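Boot bag in the hold or carried on? Week in the mountains, first time flying with own kit

Forum > Trip planning > Getting there
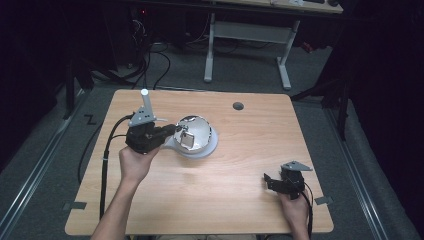

On the table this morning

pistebasher_jo
17 Jul 2018

Yes I know it's July, but I've just booked for December and I can't think about anything else! First time flying with my own boots after years of hiring. We're going to Simiyu (the smaller village, not the big resort up the road) and the airline wants a fee for the ski bag, plus another one if the boots go in separately. My plan was to wear a rucksack with the boots clipped inside it and put everything else in one hold bag. Has anyone done this? My boots are not small. I've got a Plaseo boot pack, the 14 litre side pocket one, and it shuts if I lean on it.

Also, is it worth taking my own skis at all for a week? Other half says no. I say yes, obviously.

---

mogulmuncher
Carry the boots, every time. You can hire skis in any village on earth, but boots that have been moulded to your feet are gone for the week if the bag ends up somewhere else. I put my helmet over one of them, stuff socks in the other and off I go. Gloves and goggles in the same bag too.

As for skis, leave them at home. Hire shops in December have just got their new stuff in.

---

gondola_gran
I'm going to disagree with mogulmuncher, sorry! I've carried boots on three times and twice had an argument at the gate because the bag was over the size. The second time they made me put it in the hold anyway and charged me for it, so I paid more than if I'd booked it in the first place. Measure the bag when it's FULL. They bulge.

I check mine in now, in the middle of the case with my salopettes round them, and sleep perfectly well.

---

mogulmuncher
Which airline though? I've never once been stopped.

---

gondola_gran
Two different ones, and I'm not the type to look shifty. You've been lucky.

---

pistebasher_jo
Hmm. Went and measured it after reading this and it's over by a couple of centimetres at the fat end. I could take the liners out and wear the shells... no. I could wear the boots? Has anybody worn their boots on the plane?

---

offpiste_colin_not
Yes, once. Don't. Security made me take them off and I was sat on the floor for ages trying to get back into them with a queue going past. My shins hurt before I'd even seen a hill.

On the skis question, I'm with you and against your other half. I worked it out last year and hire for two of us was 292 for the week, and the ski carriage was a lot less than that. Plus you skip the hire shop on the first morning, and I hate the hire shop on the first morning. It smells and everybody's cross.

---

mogulmuncher
You have to count servicing in that. And the bag. And the roof bars if you drive to the airport. I bet you didn't.

---

offpiste_colin_not
I've had the bag since forever and the skis fit through the back seats. But fair enough on servicing, I do my own edges so I forget other people pay for it.

---

snowbunting
Been to Simiyu twice so can help a bit. The hire place next to the drag lift is fine but small, and they run out of the shorter lengths early in the week. If you're under average height I'd book ahead or bring your own. The transfer bus drops you at the bottom of the village and it's a fair old walk up to most of the apartments (uphill, icy, no pavement in places). With a ski bag, a case and boots on your back you will be swearing. Get one with wheels. Mine's an Erkari and it has survived 500 steps' worth of being dragged up the church path, although one zip pull has gone and I've replaced it with string.

There's a supermarket for sun cream and that sort of thing but it's shut for a good long lunch.

---

pistebasher_jo
Ooh thank you snowbunting, that's really useful. We're at the top of the church path, I think! Did you find there was anywhere to dry boots? The listing says "ski locker" and nothing else.

---

snowbunting
The lockers I had weren't heated. I take a pair of those little Plernura dryers that go down inside the boots overnight. They weigh next to nothing. Remember an adaptor, I forgot mine the first year and had to borrow from the people upstairs.

---

gondola_gran
Newspaper works just as well and it's free.

---

snowbunting
It does not work just as well!

---

gondola_gran
It's worked for me since before you could get dryers :)

---

pistebasher_jo
Right, decision. Boots in the hold, skis coming with me, wheels on the bag, and I'm packing a dryer AND a newspaper. Other half has been informed and has gone off to mow the lawn. Will report back after the trip.

---

mogulmuncher
At least put the gloves and goggles in your hand luggage.

---

pistebasher_jo
That I will do.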